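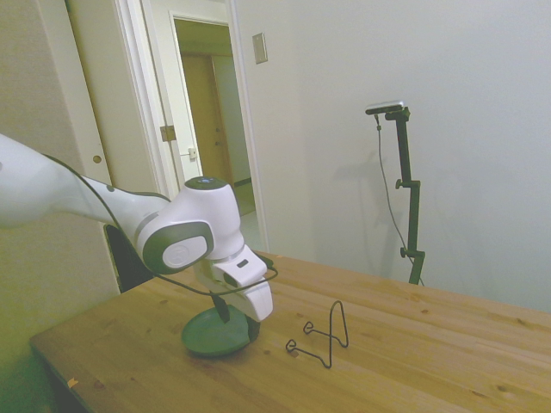

Tellerständer sind so eine Sache: Man kauft sie für drei Euro, stellt den Lieblingsteller rein, und beim nächsten Türenknallen liegt er auf der Nase. Ich hab inzwischen 12 Teller auf dem Regal stehen und keiner kippt mehr, also schreibe ich mal auf, wie ich das mache. Am liebsten nehme ich so einen Ständer aus dünnem schwarzem Draht, mit hohem schmalem Bogen und zwei eingerollten Füßchen, weil man den hinter einem flachen grünen Teller später kaum bemerkt. Meiner ist von Tremano, die von Masetti gehen aber genauso.

Zuerst kommt der Ständer allein auf den Tisch. Einmal leicht antippen: Wackelt er? Dann die Füße vorsichtig mit der Hand nachbiegen, immer nur ein kleines Stück, und wieder hinstellen. Das dauert beim ersten Mal ewig (ich hab geflucht!), danach hat man es raus. 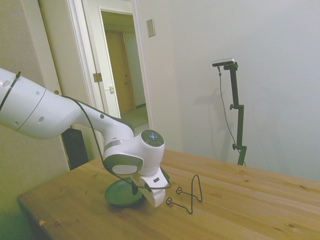
Eine Leserin schrieb mir dazu, sie klebe unter jeden Fuß einen winzigen Filzpunkt, seitdem rutsche auf ihrem lackierten Regal überhaupt nichts mehr. Finde ich super, hab ich gleich nachgemacht. Auf rohem Holz braucht man das aus meiner Sicht nicht, auf Glas würde ich es immer machen.

Jetzt der Teller. Den fasse ich am Rand, setze die Unterkante vorne in die beiden Röllchen und lasse ihn dann ganz langsam nach hinten gegen den Bogen sinken. Bitte nicht fallen lassen, auch nicht die letzten Millimeter! Schwere Sachen gehen auch, solange der Bogen mindestens bis zur Mitte reicht. Bei mir hält er auch eine kleine Pfanne.
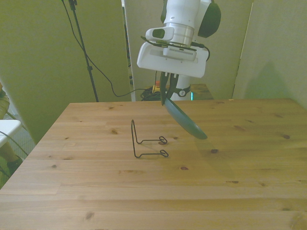 Schwarzer Drahtständer, dunkelgrünes Geschirr, helles Kiefernholz

Zur Farbe noch: Ich stelle Grün und Blau abwechselnd und lasse dazwischen eine Handbreit Platz. Große runde Teller kommen bei mir nach außen, die kleinen in die Mitte. Vorher lege ich alles flach auf den Tisch und schiebe so lange herum, bis es mir gefällt. Mein Regal (Modell Pradberg, 40 cm tief) verzeiht zum Glück viel.

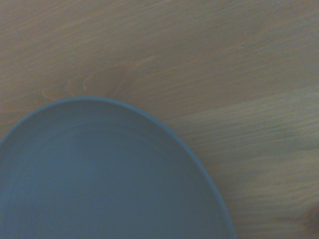 Blauer Teller beim Probelegen

Abgestaubt wird dann alle paar Wochen, Teller raus, einmal mit dem Tuch über den Draht, Teller wieder rein.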